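Visit to the Narari lab, Saturday morning

We were four visitors, and Anitha Nair led us through the hall. She spoke openly about the fault they had in June. The left arm did not release a dish when it was told to open. The gripper stayed closed, the arm moved back, and the dish broke. The log showed error 153, which means that the open signal came too late.

Nghĩa Đinh now stops both arms after every such error, and a person must check the gripper before the work continues. I found this slow but right. At the cell we watched the two arms work at the dish rack, with the left gripper close to a green bowl. 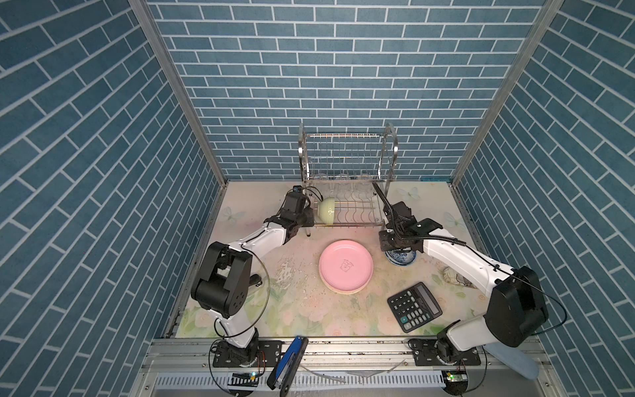
Questions after the tour

Myrtle Tran asked if the stop button also cuts the power. It does, for both arms.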